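Notebook, February. Open day, Jostdale visit

Set up by 9, doors at 10. Teodor Berge had the arm, me on the laptop and the sign-in sheet. Adom Agbeko came over from Gokow around lunch with 2 of his people and stayed till we packed up.

Plan was the tidy-up demo: Arthur goes to the doorway, looks in, picks whatever soft thing we call out, brings it back to the start mark. Speed capped at 80 percent of normal, Teodor wanted lower, we argued, left it. Grip force limit at 4 on the slider for the whole day. Don't touch that without writing it down, please, last time took me an hour to find.

First run bad. Localization off after the cart got bumped on the way in, had to redo the wrist camera calibration with people already waiting. Should of done it the night before. Second run OK.
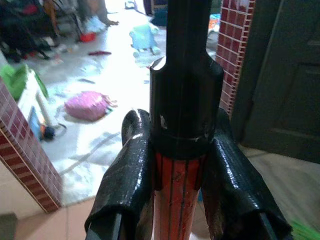
Doorway approach is still the slow part. Planner stops, thinks, creeps, stops again. Visitors read it as broken and start talking over it. Teodor filled in by explaining the planner which lost the kids completly. Next time have it run while somebody talks about something else, or cut the replan check from 400 ms down and see if it gets jumpy.

Questions we got, the ones worth keeping:
- what does it do if somebody walks in (stops, we showed it)
- can it tell trash from things you want to keep (no, and we said no)
- does the wrapping on the fingers wear out (yes, Teodor changes it when it starts slipping, no schedule)

Adom asked for the logs in Rulis format. Said yes, haven't checked if the exporter still works. He also thinks the glare on pale floors is hurting our depth more than we admit. Probably right. Try fixed exposure before blaming the model.

To do: export for Adom, spare estop battery, new wheel locks for the cart, ask Jostdale about a date for round two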